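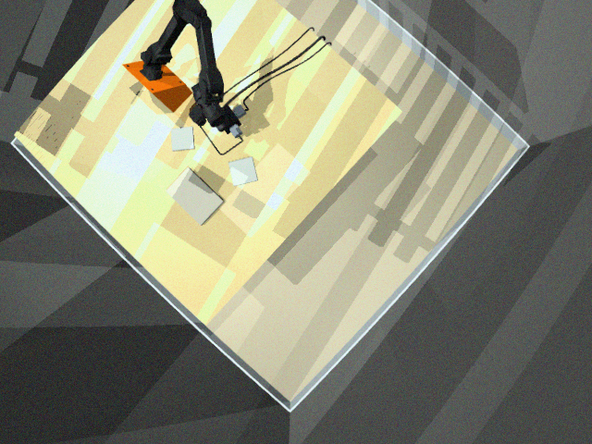

How a TV Show Gets Made

A television show can look simple when you are watching it. People talk, something happens, music plays, and then the episode is over. Getting to that point can take a year or more, and most of the work is done by people you never see. This page explains how a drama series goes from an idea to your screen.

We will use a show called Harano to explain the steps. Harano is a series about two sisters who move to a fishing town and find out that the lighthouse keeper has gone missing. It was made by a company named Jultetti.

It starts with a pitch

A pitch is a short talk in which a person tries to get other people interested in an idea. The person who thought up Harano is a writer named Sharon Nyanda. She wrote two pages about the sisters, the town and the lighthouse, and she read them out loud to the people at Jultetti.

A pitch has to answer a few questions. Who is the story about? What do they want? Why would someone keep watching after the first episode? Many pitches are turned down. Sharon had pitched other stories before this one, and none of them were made.

Jultetti liked the idea, so they paid her to write a script for one episode.

What a script looks like

A script is the written plan for an episode. It does not look like a storybook. Each part begins with a line that says whether we are inside or outside, where we are, and if it is day or night. Then comes a short note about what is happening, and then the words the actors say. The words the actors say are called dialogue.

Scripts are usually printed so that one page is close to one minute of television. If an episode is supposed to last an hour and the script is much too long, the writer has to cut something. In the first script for Harano there was a storm, a birthday party and a boat race. The boat race was taken out.

When a series has many episodes, one writer may not be able to do them all. A group of writers meets in what is called a writers' room. They talk through the whole story and put cards on a wall, with one card for each big thing that happens. Then they divide up the episodes. Sharon was the head writer for Harano, so she read every script and fixed the parts that did not match. For example, one writer had given the younger sister a bicycle, and another had written that she never learned to ride one.

The pilot

The first episode of a series is often called the pilot. Sometimes the pilot is made by itself, before any others, as a kind of test. The TV channel watches it and decides if it wants more. If the answer is yes, the channel orders a season.

A season is a group of episodes that belong together. In some countries it is called a series instead, which can be confusing. A season can have almost any number of episodes. Harano had 10 in its first season.

Getting ready to film

The time before filming is called pre-production. "Pre" means before. A lot of jobs have to be finished in this time.

The casting director finds the actors. Actors come in and read a few pages of the script, and this is called an audition. An actor may be very good and still not get the part. For Harano the two sisters had to seem like they belonged to the same family, so the actors were asked to read together in pairs.

The location manager looks for places to film. The town in the story is called Dağdelen, but there is no such town in the show's country. The streets were filmed in one place and the harbor in another. When a character turns a corner by the bakery and sees the sea, she has really traveled a long way between the two shots.

The production designer decides what the rooms should look like. Some rooms are real, and some are built inside a studio. A built room is called a set. A set might have only three walls, so there is space for the camera and the crew where the fourth wall would be. The inside of the lighthouse in Harano was a set. Its stairs went up to a landing and stopped there.

The costume designer chooses the clothes. If a character falls in the mud, the costume team needs several copies of the same coat, because the actors may have to do the fall again.

Filming out of order

You might think that the first part of the story is filmed first. Usually it is not. The crew films everything that happens in one place before moving to the next place. If the sisters' kitchen is in every episode, the kitchen scenes may all be filmed in the same few weeks. An actor may cry over bad news in the morning and then play the happy breakfast from before the bad news in the afternoon.

This makes one job very important. The script supervisor writes down small details during filming. Was the cup in her left hand? Was the window open? Was his top button done up? Keeping these details the same is called continuity. On Harano the script supervisor was Waraporn Luangrath, and she filled 3 thick folders with notes in one season. If you have ever noticed a glass of juice that is half empty, then full, then half empty again, you have spotted a continuity mistake.

Every time the cameras record a piece of a scene, it is called a take. The director watches each take and decides whether to do another. The scene where the sisters find the keeper's boots was filmed many times, because seagulls kept making noise over the dialogue.

Putting it together

After filming comes post-production. "Post" means after. An editor watches all the takes, picks the best parts and joins them. The editor can make a scene feel fast by using lots of short shots, or slow by staying on one face for a long time.

Then the sound is added and cleaned up. Footsteps, doors and rustling coats are often recorded later by people called Foley artists. They watch the episode on a screen and make the sounds at the same moment. Someone writes the music. Other people fix the colors so that two shots filmed on different days look like the same afternoon.

The harbor storm in Harano used visual effects. A company called Holico made the big waves on computers. There are 87 shots with computer-made water in the last episode.

Will there be another season?

When the season has been shown, the channel decides what to do next. If it asks for more episodes, the show has been renewed. If it says there will be no more, the show has been canceled.

The channel looks at how many people watched and whether they kept watching to the end. It also looks at how much the show cost. A show that many people like can still be canceled if it costs too much to make. Sometimes the story is finished and the writer does not want to add to it. At other times the actors have taken jobs on other shows and are not free.

It can be a long wait before the channel says anything. During that time people on the internet may guess about what will happen. A guess is not the same as news. If you want to know if a show is coming back, look for an announcement from the channel or from the company that makes it.

Harano was renewed in June. The writers have started putting cards on the wall for season 2.

Words to know

Audition: a short tryout for an acting part.
Continuity: keeping details the same from one shot to the next.
Dialogue: the words the characters say.
Pilot: the first episode, sometimes made as a test.
Pitch: a short talk to get people interested in an idea.
Renewed: ordered for another season.
Set: a place built for filming.
Take: one recording of a piece of a scene.

Try it yourself

Think of a story that happens in your school or on your street. Write down who it is about and what they want. Then tell it to a friend in one minute and ask which part they would like to hear more about.

Page last updated 2020-07-07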